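Brivbridge Library reopens its upper floor

June 13, 2021

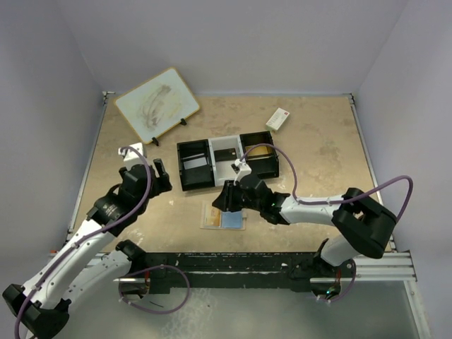
The upper floor of the Brivbridge Library is open again after seven months of work on the roof and windows. The reading room, the local history shelves and the two study rooms are all back in use during regular hours.

The roof repair began in November, when water got into the ceiling over the map cabinets. Staff moved 3,160 books and bound newspapers to the Fusgate branch for the winter. All but the oldest newspapers have now come back. Those are still at Fusgate and can be read there by appointment. Call the front desk a day ahead and ask for the year you want.

"The light is better than it was," said Amedeo Zuccaro, the branch manager. "We took down the old blinds and had the window frames painted. People have already started claiming the chairs on the Marino Street side."

The study rooms can be booked for up to two hours at a time. Each one seats six. Groups that had a standing booking before the closure will need to sign up again, as the old list was not carried over.

Parking behind the building is limited to 30 spaces until the contractor clears the last of the scaffolding. More parking is available in the Droddale Road lot, which is free after 5 p.m.

The book sale will return to the upper hallway later this summer. Donations of books in good condition can be left at the front desk. Please do not leave boxes by the side door. Encyclopedias and magazines are not being accepted this year.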